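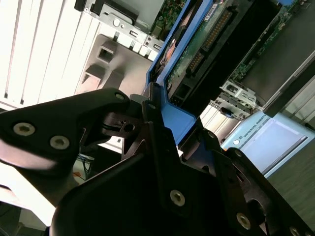
A drive caddy on its way through the Lalbridge cell.

Fault-finding technician, drive handling (fixed term to the end of July)

Panitz takes old servers apart and saves the hard drives. At our Lalbridge site a robot does the fiddly bit, and since the autumn it has done 2,386 caddies. It has also dropped 9 of them, always while turning towards the tray, and always with the screen insisting that the grip was fine. We have changed the finger pads, the grip force and the person standing next to it. It still drops them.

One landed outside the guarding, a good stride from where anyone thought a caddy could go. No one was hurt, but the cell now runs at quarter speed behind a taller screen, and will stay that way until somebody can tell us what is going on. We would like that to be you.

You'll need to have worked on robot cells before, be able to read a risk assessment without sighing aloud, and write up a fault so that the night shift can follow it. Knowing the Hovura line software would help. Liking it is optional.

4 days a week, on site. Safety boots provided, and yes, you do have to wear them.

Send a CV and up to 200 words on a fault you failed to fix to the Panitz office, Grajales House, Lalbridge, by 17 Dec 2024. Please don't send us a theory about the finger pads.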